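Hanging shirts on a tiny rack, what goes where??
Home & Laundry > Closets and Drying

Posted by pinecone_794, 30 Apr 2020

Ok quick one. Small wooden rack, one top bar, that's all the hanging space I've got in this corner. Shirts and a couple of plaid things. Wire hangers, blue and white. They keep sliding off or bunching up at the bottom. Do you hang everything straight out of the tray or sort first? Been doing it one at a time, plaid first. Going nuts. 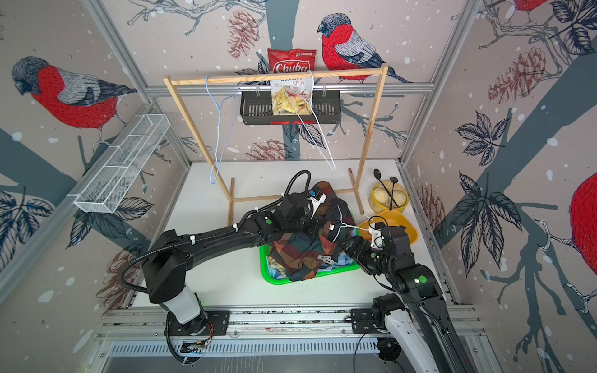 Plaid one going on the white hanger, bowl of buns close by

Also yes the birds wallpaper stays — I love it.

Reply from dvlad
Darius here, hi. Sort first. Always. You have the plaid heaped right on top of something light blue so now you're digging. Lay them flat, collars all facing one way, then hang.
Second thing, move the food. Buns next to laundry, why.

Reply from YichunT
Disagree on sorting, waste of time for a handful of shirts. Grab, hang, next. I do a whole load like that while the kettle boils.
Agree on the buns tho. Chips in the wire basket at the back, fine, they're in a bag.

Reply from dvlad
Grab and hang is how you get a sleeve inside out and find out at 7am. But ok.

Reply from Fatora_fan
wire hangers are the problem not the order. Threw out all mine in March, got the fat wooden ones. 89 cents each at the thrift place, no more shoulder bumps

Reply from pinecone_794
Fat ones eat up the whole bar. Thin wire is the only way I fit more than 2 on there. Will try the collars thing.

Reply from YichunT
Put the hanger in from the bottom hem, not down the neck. Neck gets stretched. My mother yelled at me for that nearly 600 times so it stuck.

Reply from dvlad
ok that I agree with

Reply from pinecone_794
Update. All up. Blue one on the left on the blue hanger, dark pattern one in the middle, yellow plaid on the right. Clothespin on the blue one's shoulder, satiny stuff just slides. Bottoms still land on the green thing, rack is too short for anything long.

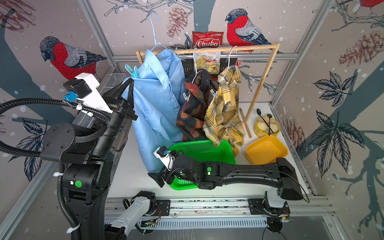 Is it ok to leave clothespins on a slippery shirt overnight?
A few hours is fine, but overnight a tight pin can leave a dent in thin fabric, so clip it on the seam or put a scrap of cloth under it.

Reply from Fatora_fan
told you. rack too short. Hems bunched like that get creases you have to iron out, and then whats the point of hanging

Reply from YichunT
So slide the green one out from under and let them hang. Or fold the long ones over the bar, no hanger. Looks fine to me otherwise, quit picking on it.

Reply from dvlad
Folding over the bar leaves a line across the middle. I'd raise the rack. Put it on a box, a stool, whatever you have — takes a minute.

Reply from pinecone_794
Stool is in the bathroom, will try tommorow. Keeping the wire hangers, sorry Fatora.

Reply from Fatora_fan
your shoulders your problem lol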